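Peg board demos: hand jumps when I re-engage the glove

Stillatus
Posted Sun 2 July

We are recording teleoperated demos on a two-arm setup with multi-fingered hands. The task is a white board with round, oval and rectangular slots plus a set of blue pegs and a gear.
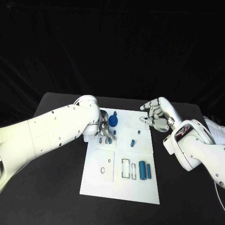

Control loop runs at 60 Hz. I have 234 episodes so far, and 43 of them show a jump of a few millimeters when I release the clutch pedal and press it again. Should I cut those frames or throw out the whole episode?

Akande
Throw out the episode if the jump happens near contact. Otherwise trim it. The cause is most likely that you map absolute glove pose to the wrist. On re-engage, store the glove pose and the wrist pose as new zero points and send only the difference. Also log the clutch state as its own channel, so you can filter later without watching video.

We park the second hand open over the far side of the board while the first one grips. Less to track.

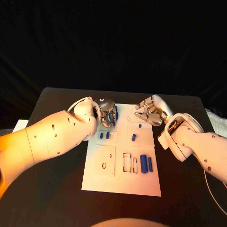

Left hand closed on a blue piece, right hand open.

Check your finger retargeting separately. Ours drifted and looked like a wrist problem.

Orkach
same thing here in February, restarting the glove driver fixed it for a while. I kept all 332 episodes and trained anyway, policy was ok on the big cylinder, bad on the small pegs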